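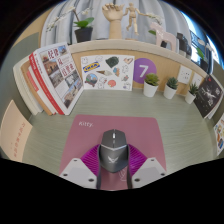 Madum desk, two months on

I bought the Madum in February, after the old desk gave up a leg. It came from the Papadakis warehouse in Plostthorpe in two boxes, with 42 screws and a leaflet that shows a smiling man doing it all alone. He is lying. You want a second person for the side panels, preferably one who owes you a favour.

Once up, it's a decent desk. It doesn't wobble, even when I type crossly, and tea wipes off if you catch it the same day. The panels either side keep out the draught and most of the family.

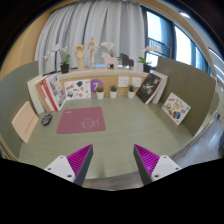

Grey-green top, pink mouse pad.

Now the grumbles. The cable hole is too small for a plug, so you thread the bare end through and hope your lead has one. The drawer sticks in damp weather. I paid £173, and for that I'd like a drawer all year round. The Ultamlow is cheaper but shorter, and my knees have already tried it in the shop.

Four stars, then, and three when it rains.

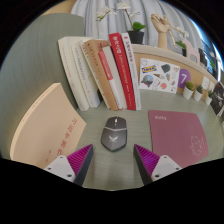
Ultamlow owner wrote that candle wax on the runners sorted out a sticking drawer in one evening, and that the knees get used to it.

Mine won't. I've bought the candle, though.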